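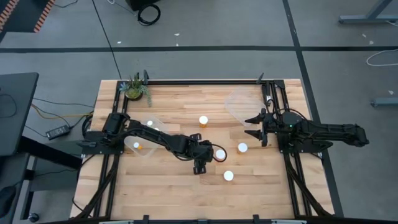

My aunt left me the shop in Stivcombe and a debt of 500 pounds to the Plarkow ferry company. I went down in January to see what could be sold. The till had 15 pounds in it. Upstairs she had kept a table of pale wooden strips, with a small potted plant on it and four white balls, two of them set on short amber-orange cups. I sat there until it got dark and read her letters.

Most were from the ferry office. The last one said the boat to Staltance would not run again unless someone paid for the winter's coal. She had written "yes" across the top in pencil.

I walked down to the quay at six. The boat was in, with its lamps lit, and the man at the rail asked if I was coming aboard. I said I had only come about the bill. He held the gate open anyway, and I went up.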